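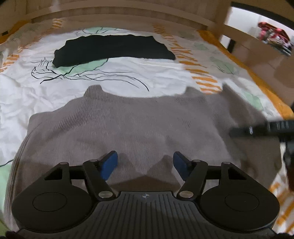

When should the finger pads be checked?
Before every session, and again after every 24 garments. Replace both pads together, even if only one looks worn.

Fimero Guides > Hand-Held Gripper > Garment Work > Rules of Use

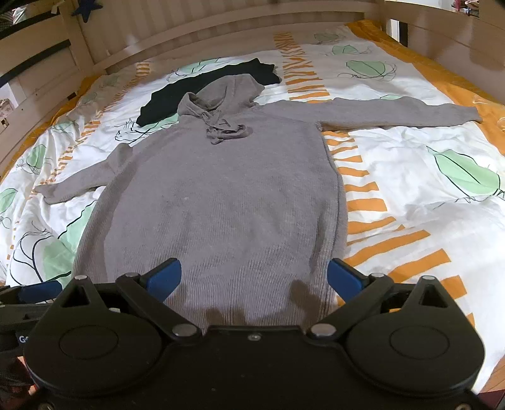

SECTION 4: WORKING ON A BED

4.1 Before you start

1. Lay the garment flat and face up. Pull the sleeves out from the body.
2. Tie or tuck drawstrings. A loose cord can get into the linkage.
3. Open and close the fingers twice in the air, clear of the bedding.
4. Write the garment number in the log. Knitwear uses 2634 to 3317.

CAUTION: Keep your free hand away from the pivot pins while the arms are moving.

4.2 During the fold

1. Bring the pads down over the fabric and stop before they press into it.
2. Close slowly. On ribbed knits, take one layer only, unless the task card says two.
3. Lift straight up. Do not drag - dragging stretches the hem and spoils the recording.
4. Open the fingers fully before moving to the next grip.

NOTE: Other clothes may stay on the bed if they are clear of the fold. Do not move them partway through a recording.

4.3 When to stop

Stop if a pad slips on its mount, a pin works loose or a thread catches. Mark the recording "void" and keep it. Void recordings are reviewed by Etornam Mensah and are not deleted by operators.

Pins are due for service after 1000 closes. Send the tool to Yaw Acheampong at the Distholm bench with its log sheet.

3 comments | 12 shares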